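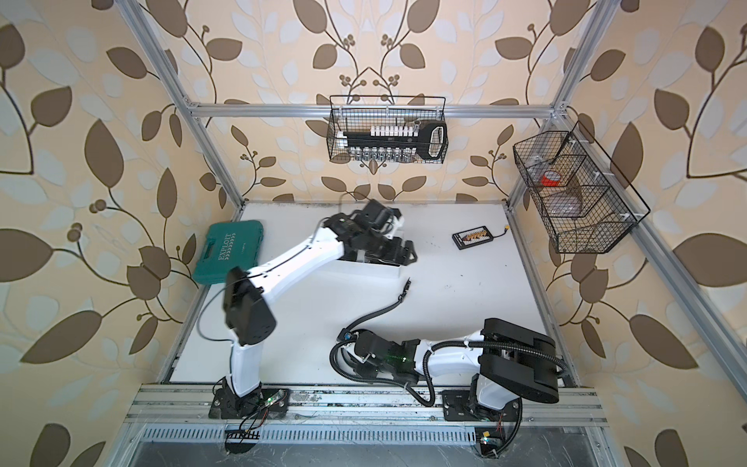

The Left Arm

The fault came up on the panel at ten past four, and by the time Olesia Vasylenko got her coat off the left arm had stopped in the air over the white box.

"It's code 242 again," Joaquim Figueiredo said. He was standing well back from the table with both hands in his pockets, the way they had all been told to stand after December.

"When?"

"Just now. It was going down to the box and it quit."

She looked at the arm. The jaws were hanging over the box and the elbow was holding. The right arm was folded down low by the rail, where it had been all afternoon, with its loose cable lying across the table. Both grippers still had power.

"Did you touch anything?"

"I touched the pause."

"After it stopped or before?"

He thought about it. "After."

She wrote that down. The Derkano controller kept its own log, but the log in December had been wrong by several seconds, and several seconds had been the whole argument. Since then she wrote things down in a notebook with the time beside them.

In December the left arm had dropped. Its brake should have caught it and hadn't. It came down on the table from full height while Losier was reaching across to move the teal case, and it broke two bones in his hand. He was back at work now, but he did his typing with the other hand and he didn't come into the room where the arms were. He said he had no reason to. His desk was across the hall and he kept the door shut.

The supplier had sent a man named Melnychuk, who changed the brake in the shoulder, ran the arm up and down for a morning and signed the sheet. The sheet said the fault was cleared. Under cause he had written wear.

Olesia had not believed it then. The arm was less than a year old.

"Is it going to fall?" Joaquim asked.

"I don't know. Stay there."

She walked around to the side, keeping the corner post between herself and the table, and crouched until she could see the base. The little green light was on among the wires. That meant the board had power. It didn't mean anything else, though in the first week everybody had taken it to mean the arm was fine.

"Read me the shoulder current," she said.

Joaquim went to the screen. "It's moving around. It goes up, then it drops, then it goes up."

"Is the arm moving?"

"No."

"So it's the reading."

"Or it's the motor fighting something."

He was right, it could be that. She stayed where she was and watched the end of the gripper against the leaves on the wallpaper. The paper had come with the job. The customer wanted the arms trained in front of something that looked like a house, and Iko, who bought everything for the lab, had found a few rolls at a closing sale. It was a good thing to sight against. She picked the edge of one brown leaf and lined the gripper up with it and waited.

It didn't move. She gave it five minutes by her watch. Joaquim said nothing, and she was grateful for that.

"All right," she said. "I want a support under it before we cut power."

They had built the support in the first days of January, out of lumber, with a pad of carpet on top. It looked foolish and it had never been used. Joaquim brought it from the closet. The rule was that you pushed it in with the pole and kept your arms outside the aluminum, so he held the pole and she stood by the stop button and told him left, and a little more, and down. It took him a few tries. The carpet came up against the underside of the long link and stayed.

"Ready?" she said.

"Ready."

She hit the stop.

There was supposed to be a click from the shoulder when the brake closed. She had heard it hundreds of times and had stopped noticing it, as you would a refrigerator. This time she listened for it and it didn't come. The arm leaned down onto the carpet, the lumber creaked, and that was all.

Joaquim let go of the pole very slowly.

"That's the new brake," he said.

"Yes."

"So it was never the brake."

She didn't answer. She pulled the plug at the wall, hung her lock on it, put the key in her shirt pocket and wrote down the time. Then she got the meter out of the drawer.

It took them until after seven. The brake was good. When she put a bench supply on it directly it opened and closed with the click, every time, as many times as she asked it to. The board was good. What was left was the wire between them, a thin pair that ran down inside the base with the others, and she had Joaquim hold the probes on both ends while she moved the bundle with a plastic rod.

"Nothing," he said. "Nothing. Nothing. There."

"What?"

"It touched something. Do that again."

She pushed the bundle toward the rail. He nodded. She let it go and he shook his head.

When they had the cover off she could see it with a flashlight. The pair had been pressed behind a mounting bolt and the insulation was rubbed through on one side, down to bright copper. When the base turned far enough the copper met the bolt, and as long as it was touching, the brake got a little current from the frame and stayed open with the power off. When the base turned back, everything was fine again. Melnychuk had run the arm up and down all morning. He had not turned it.

"Who put the bolts in?" Joaquim asked.

She had known he would ask. She had known it herself since she saw which bolt.

"I did," she said. "Losier held the base and I did the bolts."

He looked at the flashlight and not at her. "The wires come out right there. Anybody could catch one."

"Yes."

"There should be a guard."

"There should. I'll put that in too."

She took pictures of the bolt from both sides with the cover beside it for scale. She wrote the report that night, at the bench, by hand first. Under cause she wrote that the brake wire had been pinched at installation, and under installed by she wrote her own name. She tagged the right arm as well and hung a second lock, because she had done those bolts in the same hour with the same wrench.

Joaquim had his jacket on. "Do you want me to send it to Derkano?"

"In the morning. I want to show it to Losier first."

"He won't come in here."

"I'll take it across to him."

He stood around a little longer, then said good night and went. She heard the elevator. She put the meter away and checked her pocket for the keys. The arm lay on its piece of carpet over the white box. She turned off the lights and carried the report across the hall, and as Losier's door was shut and the room behind it dark, she took it home with her and brought it back at eight.

He was already there. He read it through, turning the pages with his left hand, and when he got to the end he went back and read the line with her name on it.

"Which bolt?" he said.

"The back one, on the inside."

He put the report down on the desk and got up. "Show me," he said.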